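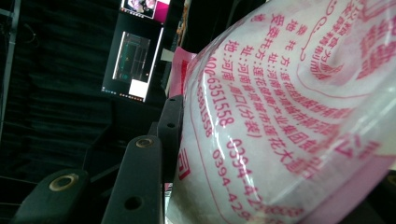 Archivado en: Despensa y almacenaje

En mayo toca revisar los productos a granel y siempre empiezo por las bolsas. La de Lianhua es de película translúcida con impresión roja y rosada, y el contenido es un granulado blanco muy fino. La marca (分装) tras 河南·周口 indica que el producto se reenvasa en Zhoukou, Henan. Copio ese dato en la etiqueta del bote, junto al teléfono de atención, 400-6351558, porque el texto de la bolsa se pierde en cuanto se tira.

El criterio de cierre es sencillo. Se expulsa el aire desde la base, se junta la película en un cuello estrecho y se pliega dos veces antes de poner la pinza. Uso las Collum de tamaño medio; las Bullden aprietan más, pero marcan el plástico. 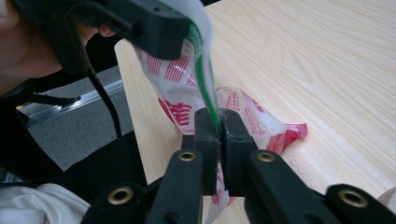 El cuello debe quedar por encima del nivel del grano – si el pliegue atrapa cristales, no sella. Para lo abierto paso 381 gramos a un bote Canpolat con junta de silicona y dejo el resto en su bolsa, en el estante alto, lejos de la tetera.

Falta por decidir si compensa el doble envase.
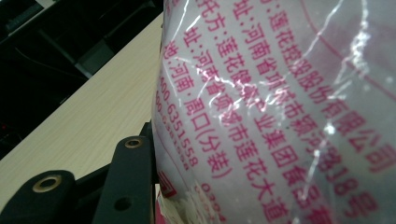
Zixuan Tian opina que no: con humedad ambiente baja, un solo cierre bien plegado aguanta meses y el bote solo ocupa sitio. En mi cocina el higrómetro llega a 92 por la noche, así que mantengo el bote y cambio la junta en otoño.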